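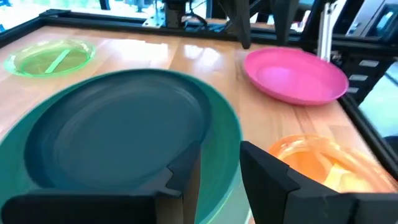 Plastic plate is the general name for a reusable dish molded from plastic and used in place of ceramic or glass. The term covers picnic ware, children's dishes and everyday sets for the home, and is applied so loosely that it says little about what a given plate is made of. Most follow the old ceramic pattern of a flat well, a sloping side and a raised rim. On a teal plate, the rim may look distinctly brighter than the floor of the well, and faint rings can show on the inside slope. Such rings are often described by sellers as a grip or strength feature, a claim for which little evidence is usually offered.

Materials

Common materials include melamine resin and polypropylene. Melamine is hard and heavy for a plastic and can pass for glazed pottery at a distance. Polypropylene is lighter and bends under load. Neither can be reliably identified by color, and marks on the underside are not always present. The word "unbreakable," still found in catalogs, should be read with care: melamine chips and cracks, and softer plastics split at the rim after long use.

Color

Plates are often sold in mixed sets, with one color for each person at the table. The household writer Tyyne Koivisto argued that this cut down on washing, as each person would keep to one plate all day. Her account rests on 3 households, one of them her own, and has not been repeated. Lenni Ahonen, who sold the Jitard range for several years, gave a plainer explanation: mixed colors allowed leftover stock to be boxed together.

Claims that blue or green plates make people eat less are widespread. They are generally repeated without a source and seldom separate color from plate size.

Care

Makers' advice varies. The leaflet packed with Jitard plates recommends washing by hand at no more than 60 degrees Celsius, while the box itself carries the words "dishwasher safe" - the difference is not explained. Melamine is generally considered unsuitable for microwave ovens. Knife marks dull the surface of any plastic plate and hold stains, particularly from tomato and turmeric. Home remedies such as baking soda paste may lighten a stain but can also scratch.

Disputed origin

The stacking plate with a wide rim is sometimes credited to Eino Turunen of the Pesonen works. The credit appears first in a Pesonen sales booklet, and Joonas Lappalainen has noted that no drawing by Turunen is known. Similar rims are common on older enamel dishes.

See also: Melamine ware; Picnic set; Enamelware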